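How do big yachts stay upright?

A big private yacht can be as tall as a block of flats. It may have a swimming pool, a cinema and a place to land a helicopter, all stacked up above the water. It looks as if it ought to tip over in the first strong wind, but it doesn't. To see why, you need to know a few things about weight and water.

Why a yacht floats at all

When you get into a bath, the water level goes up. Your body has pushed some of the water out of the way. Scientists call this displacement.

Water pushes back on anything that sits in it. The more water a boat moves aside, the harder the water pushes up. A boat sinks down into the sea until the upward push is exactly as strong as the boat's own weight. Then it stops sinking and floats.

A yacht that weighs 1000 tonnes has to push aside 1000 tonnes of water. It can do that because it is wide and mostly full of air. If you squashed all its steel into one solid lump, the lump would go straight to the bottom.

The part of the boat that sits in the water is called the hull. The distance from the waterline down to the lowest point of the hull is called the draught (you say it like "draft"). A captain always has to know the draught, so that the yacht doesn't scrape along the seabed when it comes into harbour.

Heavy things go low

Try standing a ruler on its end. It falls over with the smallest nudge. Now press a big lump of modelling clay round the bottom and try again. It is much harder to knock over, because most of the weight is now near the table.

Yacht designers do the same thing. The engines are some of the heaviest things on board, and they go right down in the bottom of the hull. So do the fuel tanks and the fresh water tanks. The upper decks are often made from aluminium, a metal that is much lighter than steel. The hull underneath is usually steel.

Every object has a point where its weight seems to balance. This is its centre of gravity. On a yacht, the designers want that point to be low down.

Imagine a yacht called Rarum, with 3 decks above the water and a swimming pool at the back. If the owner asks for the pool to be moved up to the top deck, the designers have a problem. Each cubic metre of water weighs a tonne, and now all that weight is high up. They might have to make the pool smaller, or add more weight at the bottom, or make the whole yacht wider.
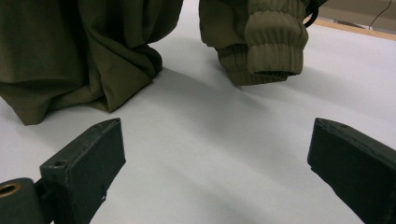
Extra weight that is put in the bottom of a boat to keep it steady is called ballast. It can be metal or it can be sea water. Many large vessels have tanks that can be filled with sea water and emptied again using pumps. When the fuel tanks get emptier during a long trip, the yacht loses some of its low-down weight, and the crew may pump in water to make up for it.

Coming back up again

No boat stays perfectly flat. When a wave lifts one side, the yacht leans over to the other. Sailors call a steady lean "heeling". When the boat swings from side to side, it is called "rolling".

As the yacht leans, one side of the hull goes deeper into the water. That side is now moving more water out of the way, so the water pushes up harder there. At the same time, gravity is still pulling down through the centre of the boat. The two forces work together and turn the yacht upright.

A wide hull is better at this than a very narrow one. You can test it in the bath or the washing-up bowl. Float an empty plastic tub with a wide, flat bottom, and then float a tall plastic cup. The cup will probably flop onto its side. The tub will rock and settle.

Fins under the water

Even a yacht that is in no danger of tipping over can roll enough to make people feel seasick. It can also send plates sliding off the table. For this reason most large yachts have stabilisers.

The most common kind is a pair of fins, one on each side of the hull, below the waterline. They look a bit like the fins on a fish. A computer feels the yacht starting to roll and tilts the fins to push against it. It does this again and again, all day and all night if the sea is rough.

Some yachts have a gyroscope instead, or as well. This is a heavy wheel that spins very fast inside a case. A fast-spinning wheel doesn't like to be tipped – you may have noticed this if you have played with a spinning top. The gyroscope uses this to hold the boat steadier, even when it is at anchor.

How do they check?

Before a new yacht carries any passengers, it has to be tested. One test is called an inclining test. The yacht floats in calm water, and people move heavy weights from one side of the deck to the other. Each time, they measure how far the yacht leans. From those measurements they can work out where the centre of gravity is.

Designers also build small models and put them in long tanks with a machine that makes waves. A model might be only 6 metres long, or much less, but it tells them a lot about how the real yacht will move.

Words to know

Ballast: extra weight low down in a boat
Centre of gravity: the point where an object's weight balances
Displacement: the amount of water a boat pushes aside
Draught: how deep a boat sits in the water
Hull: the main body of a boat
Stabiliser: something that helps stop a boat rolling

Written by Brisa Ledesma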